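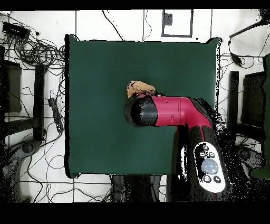 Open day at Midis, Wiltville

Got there late, parking was full by the gate. Rebecca Parisi took our group round, quick but freindly. Coffee in the hall, long line.

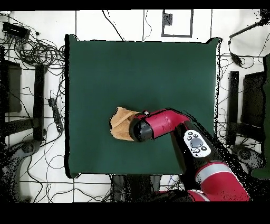
White floor, big tiles, cables all over one corner. The tan cloth on the green table was bundled up with a crease across the top. Stayed til they closed up. Bus 87 back, next one's in March.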